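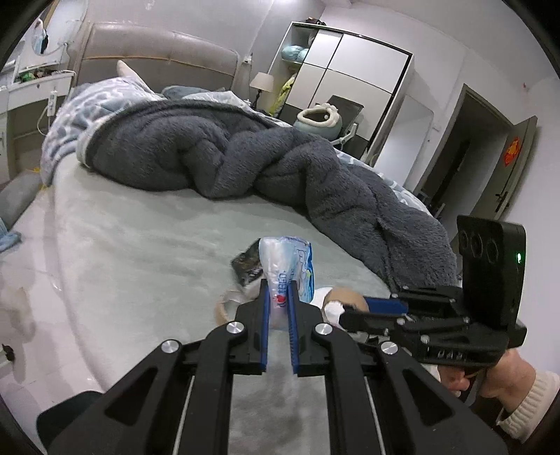

Two hand-held grippers with blue-lined jaws at work over a bed. Photo: Sivico

Zernimham, Nov 15, 2023 – Sivico has released version 3 of Storkley, its software for turning hand-held gripper recordings into arm motion plans. The new planner handles soft and shiny items, such as plastic packages lying on bedding, and treats two grippers in a shared space as a single planning problem. Grasp width and approach angle are now estimated in the same pass.

In tests run in August on 34 household tasks, median planning time fell to some 90 milliseconds per step. Recordings made with version 2 load without conversion.

Storkley 3 runs on Linux and includes 13 sample tasks. Licences are available from Sivico and its reseller, Trajkovski.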